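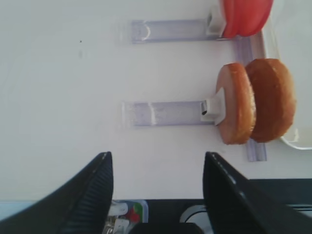 Rail layout (sandwich assembly)

A rail layout is a way of arranging the parts of a hamburger or other layered sandwich on a tabletop before assembly. Flat pieces such as bun halves, cheese slices, tomato slices, and patties are stood on edge in holders beside a central tray, and are not stacked or laid flat in pans. The holders are joined to long strips, called rails, which keep them at fixed distances from one another and from the tray. The term is used mainly in training kitchens, in play sets, and in practice stations where the same sandwich is put together many times over.

Terminology

The name comes from the strips and not from the holders, although the holders do most of the work. In the Kurkumance handbook of counter layouts the arrangement is listed as a "side rail table," and the holders are called clips. Older course material from Londoño uses "standing line," a term that also covers layouts with no rails at all, in which the pieces are propped in slotted blocks. "Rack" is sometimes heard but is generally avoided, as it can be confused with a cooling rack.

Parts

Rails. The rails are long, narrow strips of clear or lightly tinted plastic. In the most common form, one rail runs along each long side of the tray and shorter cross rails extend outward at right angles. Clear material is preferred in most published layouts, as the table surface remains visible beneath it and crumbs are easily noticed.

Clips. A clip is a small holder, usually white, placed at the end of a cross rail or at the point where two rails meet. It supports one piece or a pair of pieces. The width of the opening varies with the ingredient: a clip intended for bun halves is larger than one intended for cheese or tomato. Some patterns include a small metal tab that bears lightly on the piece.

Tray. The tray occupies the middle of the table and receives the finished sandwich. It is commonly rectangular, with rounded corners, and is placed with its long side parallel to the rails. A pale interior is usual.

Table. A plain white or light gray top is customary. The Kurkumance handbook gives a working height of 86 centimeters for standing adults and advises that nothing unrelated to the sandwich be kept between the rails.

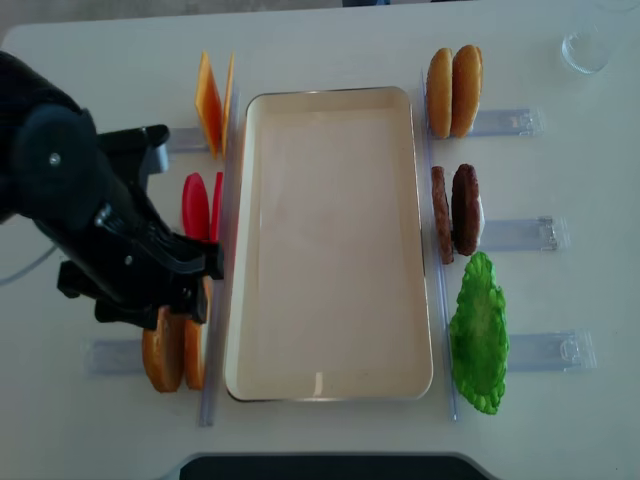
Cheese slices, tomato slices, and bottom bun halves standing on edge to the left of the tray.

Arrangement of ingredients

Ingredients are placed in a column on one or both sides of the tray. Pieces of the same kind are kept together, most often in pairs, so that two sandwiches can be made from one loading. A full layout holds up to eight kinds of ingredient, divided between the two sides, though smaller tables with six positions are more common in teaching.

There is no single accepted order. In the order taught at Londoño, the bottom bun is placed nearest to the person assembling, and each later ingredient is one position farther away. A second order, associated with the Plimeo play sets, places the bottom and top bun halves at opposite ends of the layout, with the fillings between them. The two orders are not interchangeable during a lesson, and course notes normally state which is in use.

Bun halves are stood with their rims on the table. The direction of the cut face is a matter of local rule. Where the cut face is turned toward the clip, the browned side remains exposed and is the side touched when the piece is lifted. Where it is turned away, the half can be set down on the tray without being rotated in the hand.

Round slices and patties stand readily in a narrow clip. Square cheese slices tend to lean, and two slices placed together may separate at the top. Lettuce is the least regular of the usual ingredients. Its ruffled edge does not rest evenly on the table, and it is generally given an end position where it may spread beyond the clip without touching its neighbors.

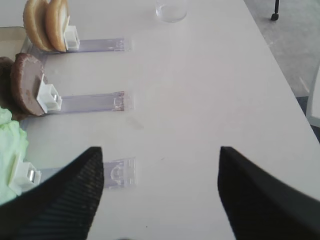
Transparent strips ending in white clips, with bun halves, a round brown patty, and a ruffled, lettuce-like piece.

Assembly

Assembly begins with the tray clear and every clip loaded. The bottom bun half is lifted straight up until it is free of the clip, turned flat, and set on the tray. Fillings follow in the order given by the recipe. A typical sequence is patty, cheese, tomato, lettuce, and top bun, but the layout does not impose one.

Three faults are commonly described in course material. The first is lifting both pieces of a pair together, which occurs most often with cheese. The second is pulling a piece sideways out of its clip, which can shift the rail. The third is setting the bottom bun too near the rim of the tray, leaving insufficient room for a second sandwich. When a rail has shifted, the usual practice is to stop and square it against the tray before continuing.

Model and real ingredients

Many rail layouts are used with model food. Model pieces keep their shape through repeated handling and can be returned to the clips at once. The Plimeo sets are sold with model food only. The Flostus table, a larger pattern intended for training kitchens, may be used with either, and its clips are removable for washing.

With real ingredients the method has limits. Sliced tomato releases juice onto the rail, soft cheese bends out of its clip in a warm room, and sauces cannot be held at all. Small cups are sometimes set on the table for these.

Care

Plastic rails are wiped with a soft cloth and mild soap. Abrasive pads leave fine scratches that dull the surface. Clips are brushed out at the opening, where crumbs collect. Smudges near the ends of the rails are common after use and are removed before the next loading.

See also

Mise en place
Sandwich preparation table
Play food
Serving tray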